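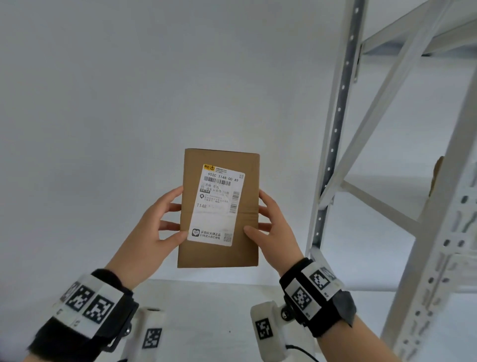 Junio, 23:40, cuaderno del proyecto

Llegó la caja. Por fin. Etiqueta blanca pegada torcida, código T148, letras chinas por todas partes y de Jinan, según el traductor del móvil (济南). Cartón pequeño, arrugado, con su cinta cruzada abajo. La hemos tenido en las manos toda la tarde, arriba, abajo, otra vez arriba, delante de la estantería blanca. Me duelen los hombros.

Lo de hoy era coger y dejar. Nada más. Coger con las dos manos, levantar, enseñar la etiqueta, dejar en el estante. Luego el brazo tendrá que aprenderlo de nosotros, esa es la gracia de Bakilana, y por eso las muñequeras con los cuadraditos blancos y negros. Pesan. La derecha más, o me lo parece por el cable, que se me engancha en todo. Apretar bien la correa mañana, que si se gira el panel hay que tirar la toma entera. Ya nos pasó la semana pasada y perdimos una tarde.

Cosas que han salido mal:

Dos tomas con el codo tapando los marcadores. Culpa mía.

El programa de Cleveck se colgó justo al guardar. Reiniciar, calibrar, esperar. Merienda de máquina: galletas.

Discusión tonta sobre si se gira la caja antes o despues de apoyarla. Yo decía antes. Ganaron los otros. Probamos y bueno, va mas suave, lo reconozco aquí que no lo lee nadie de clase.

Cosas que han salido bien: tres series seguidas sin cortes!! La profe dice que empieza a parecer un conjunto de datos y que escribamos el protocolo YA, no la noche antes. Tiene razón. No lo hemos empezado.

Cuentas. Para la entrega piden unas 4.000 muestras entre todo el grupo. Vamos lejos. Si mañana entramos a primera hora y no se cuelga nada, a lo mejor. Los del equipo Prurov llevan más, los he visto al salir, con la pizarra llena de palitos y cara de sueño. No mirar la pizarra de Prurov.

Me da rabia no entender la etiqueta entera. Hay una cara de dibujo en una esquina y un QR pequeñito, y una frase que el traductor pone como algo de marcas buenas a bajo precio. Para el lector de códigos es un lío, un código de barras tumbado y otro de pie en el lateral, y a ver cuál pilla primero. Preguntar mañana si nos vale cualquiera de los dos o hay que fijar uno en el protocolo. Yo fijaría el horizontal. Apuntado.

La reunión con los de Zemham se retrasa, no sé hasta cuándo. Mejor, así llegamos con algo que enseñar. Me toca hablar a mí y todavía no tengo ni la primera diapositiva.

Mañana: correas, cargar baterías, más cajas de otros tamaños (mirar en casa, en el trastero tiene que haber), protocolo, cinta de carrocero para marcar los pies en el suelo. Y dormir algo. Se me cierran los ojos, apago.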